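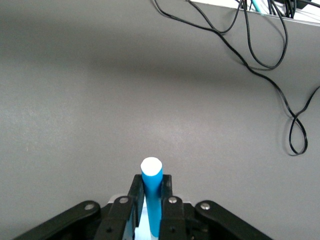 Blue rod with a white end cap, held over a gray tabletop.

Ring sizing (jewelry)

Ring sizing is the business of working out how big a ring has to be to fit a finger, and then making the ring that big. I've been doing it long enough to have opinions, so this entry has a few in it, and the other editors at the Lostden jewelry wiki are welcome to argue with me on the talk page.

How it is measured

In the United States and Canada we use a number scale with halves and quarters. The UK and Ireland use letters, and much of Europe uses the inside circumference in millimeters, so a US 7 is close to a 54. Please don't convert in your head when you're ordering from overseas! Look at a chart, then ask the seller which chart they use (they don't all round the same way).

Most shops measure the finger with a set of metal loops and measure the ring on a mandrel, a tapered stick with the sizes marked along it. You slide the ring on and read where it stops. Some people read the leading edge of the band and others read the middle, and on a wide band that can put you a quarter size apart. I read the middle. Marek Šťastný, who taught me at the Ikard bench course, read the leading edge and thought I was wrong for all 12 weeks of it.

Fingers change

A finger is smaller on a cold morning and bigger after a salty dinner or a long walk in the heat. I like to measure twice, once early and once after 4 p.m., and if the two don't agree I go with the bigger one unless the customer has very straight fingers. Big knuckles are their own headache: the ring has to get over the knuckle and then it spins at the base. Sizing beads, which are 2 little bumps of metal soldered inside the bottom of the shank, help a lot with this.

Wide bands feel tighter too. Anything over 6 mm or so, I'd try a quarter to a half size up.

Changing the size

To make a plain gold ring smaller, the jeweler saws a piece out of the back, closes the gap, solders it and files the seam clean. Going up, you either stretch the band (fine for a small change on a plain one) or cut it and let in a new piece of matching metal. Platinum needs a lot more heat but it comes out beautifully. Rings with stones all the way around mostly can't be sized, and tungsten can't be at all, so those get swapped or remade.

Two sizes either way is where I start getting nervous about a stone setting. The head gets pulled out of round and the prongs shift, and then you're checking every stone again.

The Dvořáček gauge

The loop set that you see in a lot of older shops around Jeltorbridge is the Dvořáček pattern, with 18 loops on a split key ring and the half sizes left out. Mwanahawa Mwakyusa wrote up the shop's old order book and found 1,186 rings in it, nearly all of them in whole sizes, which makes sense if that was the only gauge on the counter. I have one and still use it for a first guess, then switch to a modern set with narrow and wide loops.

See also: Mandrel; Shank; Sizing beads; Eternity ring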